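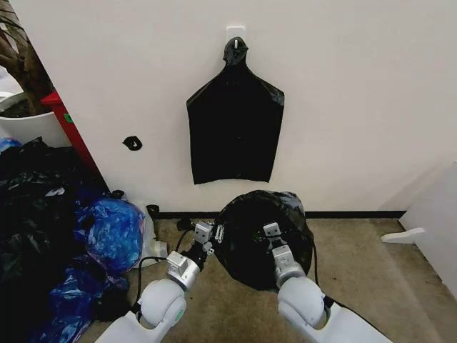
Bratel two-arm unit stops with fault 835 while holding a bag, then moves on reset

Category: Service robots > Faults and stops
Status: Resolved
Replies: 3

Our department operates one Bratel two-arm unit at the Vilberg site. It is used for waste bag handling: picking up black plastic bags from the floor, gathering the neck, and hanging the bag from an adhesive wall hook. The unit has Petek parallel-jaw grippers on both arms and is supervised from a workstation running Standent. It has been in this role for five months.

In September we began to see the following fault. The left gripper closes on the edge of a bag and the right gripper presses on the top of it. The left gripper then opens and closes again, sometimes several times, and the unit stops with fault 835, "grasp state not confirmed." At that point the left gripper is usually holding the bag quite firmly. Standent nevertheless shows the left gripper as empty.

The fault does not occur with boxes, bottles, or the cloth bags used by our laundry section. It occurs only with thin plastic.

The more serious matter took place on a Friday. The unit stopped with fault 835 while holding a bag near the floor. An operator pressed the pause button on the workstation, walked to the unit, and took hold of the bag in order to free it. A second operator, who could not see the first from the workstation, acknowledged the fault. The left arm resumed its upward motion and the gripper opened and closed once. The first operator's glove was caught between the jaws. The glove was pulled off and there was no injury. The unit has been out of service since that time.

We have tried the following:
Restarting the controller and the workstation.
Cleaning the gripper fingers with a dry cloth.
Running the gripper calibration from the Standent maintenance page, which passed.
Raising the left gripper force from 80 percent to 100 percent. The fault still occurred, and two bags were torn.

We would appreciate guidance on two points. First, is this a faulty gripper, or a setting? Second, was it correct behavior for the arm to move when the fault was acknowledged? Our understanding was that pause would hold the unit still.

Posted by: Facilities Services, Vilberg site

Reply 1

We had the same code on a different model and it was a bad cable. Check the cable on the outside of the left arm, especially where it bends near the wrist. If it is rubbing, replace it. You could also try a thicker bag. Ours went away after that, although we changed both on the same day and cannot say which one did it.

I would not worry too much about the pause question. If everyone stands back it does not come up.

4 members found this helpful

Reply 2 (accepted by the original poster)

Please do not return the unit to service on the basis of the reply above. The cable should be inspected, but a worn cable would be expected to produce faults with all objects, and you report that boxes and bottles are handled normally. The last sentence of that reply should be disregarded.

I maintain similar equipment at another institution and will take your two points in reverse order.

The movement after acknowledgment

In Standent, pause is a task state. It holds the current step and leaves the arm drives energized. When a fault is acknowledged, the task may continue from the step where it was held, depending on the setting "Resume after acknowledge." On the systems I have worked with, this was switched on at delivery. If yours is on, the arm did what it was configured to do. The configuration was unsuitable and so was the procedure.

Pause must never be treated as permission to enter the working area. Before any person touches the unit, or anything held by it, the following should be done in this order:

1. Press the emergency stop on the unit. The stop button on the workstation screen is not a substitute.
2. Confirm on the unit itself that drive power is off.
3. Lock the workstation, or remove the enabling key if one is fitted. The person going to the unit keeps the key.
4. Support the bag before freeing it. A gripper may keep its grip with the power off.
5. Work the plastic out by hand, or cut it. Do not pry the jaws apart with a tool.
6. Leave the area and account for everyone before the emergency stop is released.

Set "Resume after acknowledge" to off. After that change, an acknowledged fault should return the task to idle and require a separate start command. Test this with no bag and no person in the area, and keep a written record of the result.

The incident should also be reported through your safety office. A caught glove with no injury is a near miss and is normally reportable under internal rules.

The fault itself

The Petek gripper judges whether it is holding something by the distance between its fingers at the end of the closing motion. If the distance is below a set minimum, the gripper reports that it is empty. One or two layers of thin plastic fall below that minimum. The gripper has the bag, reports that it does not, opens, and tries again. After a fixed number of attempts the controller raises the fault.

This is why raising the force did not help. A stronger grip compresses the film further and makes the reading smaller. Return the force to 80 percent or lower.

The corrections I would suggest are these:

Lower the minimum width for the bag task only. Keep the existing value for rigid objects.
Change the taught grasp so that the jaws take a gathered fold. A grasp at the flat edge of the bag is the least reliable choice. The twisted neck is the best one where it can be reached.
Set the number of automatic retries to one. Repeated opening and closing draws loose plastic deeper into the fingers.
Check that no metal ties, clips, or other small hardware are left on or near the fingertips at the start of a run. Any such item can hold the jaws apart and produce the opposite error, in which an empty gripper reports a held bag.
Keep spare bags and loose plastic well outside the reach of both arms.

I would also run the calibration again after the force is reduced. A pass at 100 percent does not tell you much about the setting you will be using.

31 members found this helpful

Reply 3

I agree with the second reply and have one addition. Please look at the wall hook as well. An adhesive hook can let go if the arm keeps lifting after the bag has caught on it, and a bag that fails to release cleanly will pull on the hook as the arm withdraws. We added a step in which the gripper opens fully, the arm waits, and only then moves away. It costs up to 5 seconds per bag. Our older software version did not have a wait command on the bag task page, so check yours.

9 members found this helpful

Follow-up from the original poster

Thank you for the replies. "Resume after acknowledge" was found to be on and has been switched off. The cable on the left arm was inspected and no wear was found. Force has been returned to 80 percent, retries have been set to one, and the grasp point has been moved to a gathered fold. Fault 835 occurred once on the first day of testing, with the bag lying very flat, and the arm remained still when the fault was acknowledged.

The stop procedure has been posted at the workstation and the near miss has been reported to our safety office. The unit will remain in supervised testing until that office has completed its review. We have not yet added the wait before withdrawal.

This thread is closed to new replies.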